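**Progress report to the Arndale program office -- June 16, 2019**

Work on the Cikance simulation suite continued as planned in this period. The aim remains to learn whether a control policy trained only on simulated kitchen counters can be scored reliably before any hardware time is spent at the Flondham site.

The suite now holds 285 counter layouts. Each one mixes kitchen items with things that do not belong there, so that the policy has to pick its target out of clutter.
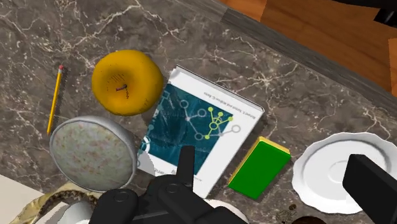

*Figure 1. Simulated counter with book, fruit, sponge and saucer; gripper in the foreground.*

Each layout is run 60 times with small changes to the starting positions of the objects. A trial is scored from the final state of the simulator -- no human grading is involved -- and the full set takes around 20 hours on our present machines. We have withdrawn 21 layouts in which objects overlapped at the start of the trial. They will be rebuilt and returned to the set in August.

The second change concerns viewpoint. Policies are now scored separately on close views of the counter and on wide views that take in the arm and part of the room. Scores from close views alone ranked the Noh policy too high, and the ranking changed once both were used.

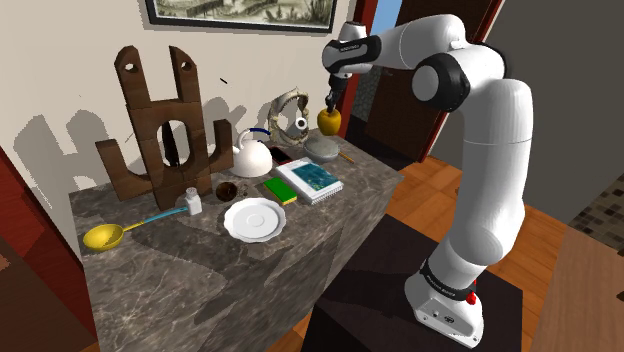

Vittoria Lo Presti asked in her written comments whether the two scores should be merged into a single figure for the final report, and warned that a merged score could hide the very difference we had found. We agree, and will report them separately.

No change to the budget is requested.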